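ok fridge thread. been putting this off since April and today is the day

background: moved into this apartment with 2 suitcases and a fridge that came with the place. narrow kitchen, like one person wide. if you open the fridge you can't get past it to the sink. you learn to plan

landlord left it "clean." it was not clean. did a quick wipe back then, threw my stuff in and pretended

then last week something leaked under the crisper. no idea what. brown. sticky. we don't need to discuss it

so rule one - eat it down first. I spent 7 days buying basically nothing. eggs, the last of the rice, a weird soup. saved a bunch on groceries and got very sick of mustard

my neighbor Oana Manole cleaned offices for years and she gave me her order of operations, I'm just going to pass it on bc it worked

top to bottom. always. crumbs fall, drips fall, if you start at the drawer you will do the drawer twice. I have done the drawer twice

glass shelves come out and sit on the counter till they're room temp BEFORE hot water. cold glass + hot water = crack. she has seen it happen, I believe her

baking soda in warm water for the inside. no bleach, no lemon spray. everything in there tastes like lemon for a week otherwise

tried the Wedora fridge spray first bc it was on sale. smells like a hotel pool. went back to baking soda

toothbrush for the ridges on the side walls where the shelves sit. those ridges hold SO much gunk. same for the rim of the drawer

door gasket: damp cloth, run your finger in the fold, then dry it. took me longer than all the shelves together

ok the bit I actualy wanted to post about. bottles

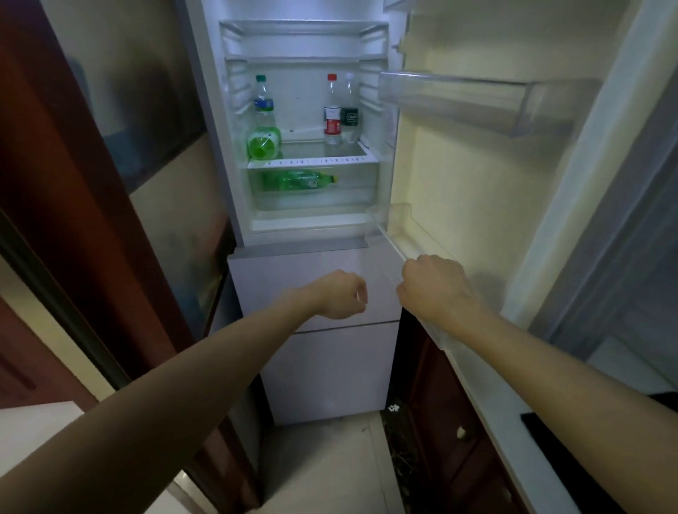

top shelf clear, bottles in the middle, one on its side in the crisper. new era

I used to keep every bottle in the door. every single one. the door got so heavy it sagged and stopped closing right, you had to give it a hip check

so now the door is for light stuff only and the bottles live on the middle shelf. tall ones fit fine if you set the shelf a notch lower, which took me an embarrasing amount of time to figure out

green bottle with the yellow cap is lying down in the drawer. yes I know a crisper is for vegetables. there are no vegetables. check the cap is tight and move on

top shelf is staying empty for now. that's for leftovers, eye level, so I can't lose them behind something. last place I lived I found a pasta in the back that was old enough to vote

door bins: don't yank them. lift straight up, then toward you. I snapped a tab on the old fridge at my old place and the replacement from Sima took forever to show up and then was the wrong size

somebody asked about organizers. I had a cart full of them on Welus, clear bins, a spinny thing, little labels. closed the tab. the spinny thing would not even fit, this fridge is not deep

might get one tray for under anything that can leak. one. hold me to it

timing bc people always ask: shelves soaking and drying was most of it, the scrubbing part was maybe one podcast long. did it late afternoon, fridge off, food in a cooler bag with 3 ice packs

oh and TURN IT BACK ON. Oana texted me to check. it was not back on. thank you Oana

freezer drawers are next, not tonight. there's a bag of peas in there frozen to the wall and I don't have the strength

edit for the person asking what cloth - just cut up t-shirts. old Nindalix tee from a job fair, finally useful

edit 2: yes you can use vinegar for the gasket. 50/50 with water. I didn't have any, that's the whole reason

going to the store now. list is eggs, butter, greens for the drawer. guess the green bottle has to move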